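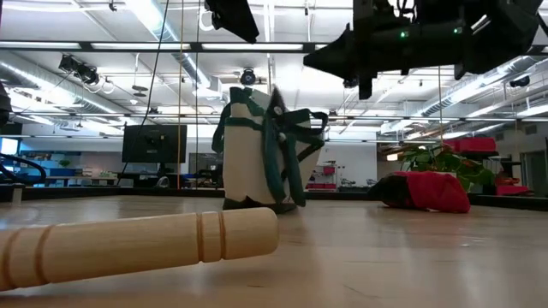 March 29, 2021. Branda cell, planner branch.

Today I moved the grasp planner to the new collision model. The old one treated each hanging cable as a solid box, so many good paths were refused. I replayed 98 logged requests and 18 still have no plan. Most of these end close to the rail.

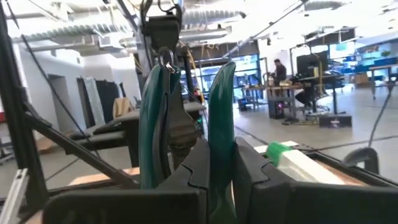
Wrist camera, pliers on the hook, gripper underneath.

The thin metal ring is difficult for the segmentation. Saskia Henare proposes to lower the depth threshold by 2 mm, I will try it on the Brophy logs first. Pádraig, please do not merge before April.
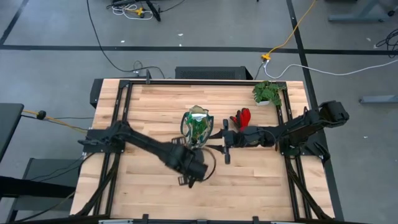 Do both arms share one planning scene?
They share one scene, but each arm keeps its own queue, and the lock is released after every segment.

To do: rerun request 597 with the lock trace on.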